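Katona to Sell Baseboards Shaped Like the Ones You Already Have

LANNESS, Monday, September 24, 2018 – Katona, a maker of interior trim, today announced the Greltex line, a range of white baseboards whose chief selling point is that visitors will fail to mention them.

The line comes in three heights, each with a slightly raised top lip, a feature that gives the wall a tidy finish and gives dust somewhere to retire. Every board arrives primed and ready for a coat of the same off-white the customer has been meaning to touch up.

"We tested 231 profiles," said Orsolya Fülöp, head of design. "My family has stopped asking about my day."

Greltex is aimed at the short, awkward runs of wall beside doorways, where trim usually ends badly. Precut end pieces are sold in packs of 20.

"People spend a fortune on tile and then let the wall stop wherever it feels like stopping," said Tarek Najjar, sales manager. "We would like to be included in the budget, even if it is near the bottom."

The boards go on sale in October through Cuvuser stores. Samples can be requested at any Cuvuser trim counter.
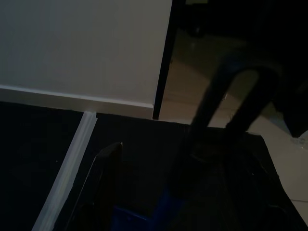
Can the boards be fitted over an existing tile floor?
They can, and the floor stays put. Leave a thin gap above the tile and fill it with flexible caulk.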